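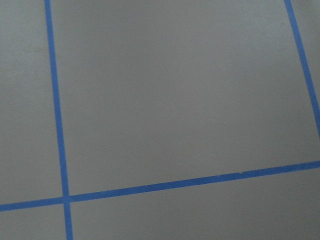
Equipment Planning FAQ
Berge workshop, robot cell project

Who signs off on purchases?
Trygve Tveit approves anything over 200 dollars. Smaller items go on the shop account, and you send the receipt to Åsmund Haugen the same week.

Do we need to buy a fixture table before the arm is delivered?
No. Lay out the cell on a plain flat surface with blue masking tape first. Tape is cheap and can be moved. Order the fixture table once the layout has stayed the same for a month.

How big should the taped sections be?
Measure your largest tray and add 100 mm on each side. If the sections come out smaller than that, ask for the larger table.

Does it matter if two pieces of tape meet partway along a line?
Not for planning. Measure from the straight part of the line and stay clear of the join.

Why is the gripper camera a separate line in the budget?
Hallis quotes the arm without it. The camera and its bracket come from Skiroston at 430 dollars, cable included. Shipping is extra.

Can we lease instead?
Kotau offers a lease on the arm only. The table, guarding and camera have to be bought. Ask for both prices before you fill in the request form.

What gets forgotten most often?
Spare gripper pads, a second power outlet, and floor space for the controller. Put 200 dollars in the request for pads and cables.

When is the next order going in?
April. Requests that miss it wait for the following round.

Can I change a request after it is sent?
Yes, until Trygve has signed it. After that, send a new form and write "replaces earlier request" at the top.

Last updated 14/12/2020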